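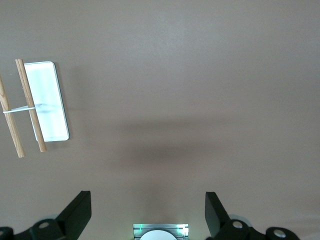 Demonstration teaching (robotics)

Demonstration teaching is a method of programming a robot in which a person carries out a task through the robot's own body, and the resulting motion is recorded for later use. The person may move the arm directly by hand or drive it from a separate control device. The recording is either replayed as it stands or used, together with others, to train a control policy.

Hand guiding

In hand guiding, also called kinesthetic teaching, the arm's motors are set to carry only the weight of the arm. The operator holds the wrist or forearm and leads the gripper through the task. Joint angles are stored at a fixed rate, and the gripper is opened and closed with a button or pedal.

The method needs little equipment and lets the operator feel contact forces directly. Its main drawback is that the operator's hands and arms often appear in the camera views. Friction in the joints also makes slow, fine movements uneven, and arms with high gear ratios can be tiring to lead.

Remote control

In remote control, or teleoperation, the operator stands apart from the working arm. Common input devices are handheld controllers, three-dimensional mice and leader arms. A leader arm is a second arm, usually small and light, whose joint positions are copied by the working arm, called the follower.

Leader arms are easy to learn when both arms have the same joint layout. If the layouts differ, the position of the operator's hand must be converted into joint commands, and the follower may stop or swing near the limits of its reach. Most leader arms give no force feedback, so operators judge contact by sight.

Recorded data

One complete attempt at a task is called an episode. It normally holds joint positions, gripper opening, the commands sent to the arm and one or more camera streams. All streams must share a clock. A delay between command and image that goes uncorrected is learned as part of the task.

A wrist camera moves with the gripper and shows the fingertips and the objects near them. A fixed camera shows the whole work area but may be blocked by the arm. Many setups use both.

Pader workcell

The Pader workcell, described in a report by Hauke Rieger, consists of 2 arms and a leader device supplied by Kleinschmidt. The report covers tabletop handling of small, light items. Of 2,984 recorded episodes, 209 were removed before training, most of them for dropped objects or long pauses. Rieger kept episodes in which the operator missed a grasp and then corrected it, on the grounds that a policy trained only on clean attempts has no record of how to recover.

The recordings were made by 6 operators. Differences in approach angle between operators were larger than differences between sessions by the same operator. Later work at Adeck used a written procedure that fixed the starting pose and the order in which objects were picked up.

Limitations

A policy trained from demonstrations tends to fail in positions that the operators never visited. Small errors carry the arm away from the recorded paths, and each further step is then taken from less familiar ground. Varying the placement of objects during recording reduces the problem, as does adding short corrections made by an operator while the policy is running.

Thin objects lying flat remain difficult. The fingers must come close to the table without pressing on it, and a height error of a few millimeters can cause a missed grasp.

See also

Gakness gripper
Leader-follower control
Motion replay
Teach pendant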